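Filed under: Workshop Builds > Grippers

Practicing with a pair of hand-held grippers before you log anything

Okay, so the Lill grippers are built, the jaws close evenly and the tag cubes are bolted on tight. Now you get to be clumsy with them! I spent my first evening chasing a little block across the table, so let me save you some of that.

Clear the table first, but leave yourself a few small things to work with. I like a sheet of paper, a block and something ring-shaped. Paper is mean to start with (it lies completely flat and the tips just skate over it), so begin with the block. Come down from above, open wider than you think you need, and squeeze slowly. If the block shoots out sideways, your tips aren't parallel, and you want to go back to step 4 of the build page and shim the left jaw.

Next, both hands. Keep a gap between the grippers or the cubes will knock together, and every knock shifts them a hair. Mine slipped after nearly 50 passes and I had to redo the whole calibration, grr. A dab of threadlocker fixed it.

Watch your wrists too! The cameras need to see the tag patterns, and if you roll your hand too far inward the cube turns its face away and the track drops out. Somtochukwu Onuoha taught me to park my elbows close to my ribs and move from there, and my dropouts went way down the same night.

When you can pass the block from hand to hand without looking tense, try the paper. Slide it toward you with one gripper until a corner hangs over the table edge, then pinch the corner with the other.

Do a short session, shake out your hands, do another. My squeeze gets sloppy when I'm tired and I end up deleting those takes anyway.

Related:
Tresero jaw tips: printing and sanding
Fixing cube wobble, by Liis Pärn
Trisora tracking setup, part 4

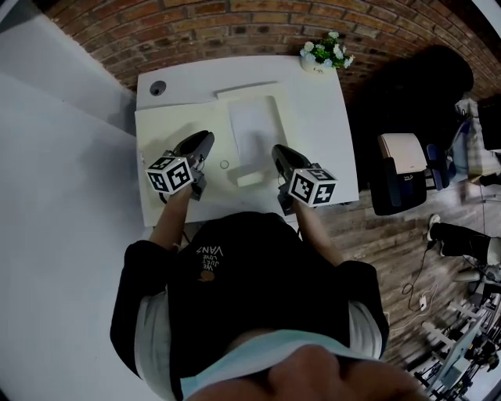
Both grippers over the table, with the paper and the block.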